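2020-10-19

Equipment list for next year, second pass

Remo wants the numbers before he goes to Oravec, so I spent the morning on this instead of the grasp logs. Writing down how I got to each line so we don't argue it from scratch again in May.

Hands. Both hands stay where they are. I looked at replacing the pair and we can't do it on this budget. What we can do is buy spare fingers and stop treating every worn tip like an emergency. Sadent sells them singly or in a box of 6. The box is cheaper per finger, but they won't mix left and right in one box, so we would end up with a pile of one side. I put down 7 singles and asked for a quote with the split we want. No answer yet.

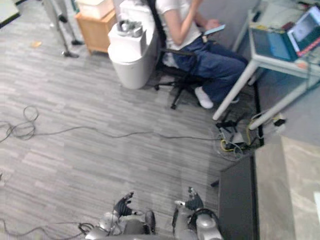 Cables. Last year this was a leftover line and we ran out. I want it as its own item: 200 for power strips, longer network cables, floor covers and a bag of hook-and-loop ties. Ramiro thinks 200 is low. He may be right about the floor covers, the good ones are priced by the meter and I only measured the straight run to the desk, not the way we would really route it. Measure again.

Also under cables: the sleeves on the arms. I have seen spiral wrap and braided sleeve. Spiral is easier to take off when a connector needs checking. Going with spiral.

Second workstation. Right now whoever is watching a run and whoever is writing it up want the same desk. Options:
- second desk, same kind, plus a monitor
- rolling cart with a shelf for the laptop
- leave it

The cart is my pick. It can go next to the robot for calibration and out of the way after. Wosora has one with locking casters. Check that the casters are OK on carpet tile, the listing only talks about hard floors.
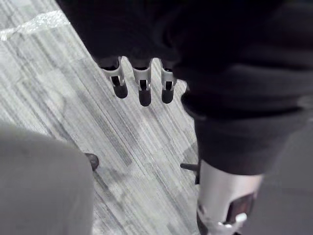
Wrist cameras. Keep the current ones. I had a spare on the list, took it off, put it back. If one dies we lose the whole data set for that day, and the lead time on the last order was bad. It stays on.

Service contract. Lasau offered 1000 for the year, with one visit and remote support. Without the contract a visit is billed by the hour plus travel. We had one visit this year and it was for a joint encoder, which the contract would have covered. I would take it, but I want the parts list in writing first. The draft says "wear items excluded" and doesn't say what a wear item is. If fingertips and sleeves are out, fine. If encoders are out, then no.

Things I cut:
- new flooring for the area (Ramiro's idea, not our budget anyway)
- second gantry
- label printer, we can borrow one

Order if we only get part of it: service contract, fingers, cables, camera, cart. Remo would put the camera ahead of the cables. I don't feel strongly, but cables are cheap and the camera is not, so cutting cables saves us very little.

To do
- chase Sadent on the left/right split
- measure cable route properly
- ask Lasau for the wear items list
- caster question to Wosora
- send Remo the sheet once the first two are in

Ramiro has the old purchase orders in his folder. Need the one for the sleeves to get the diameter.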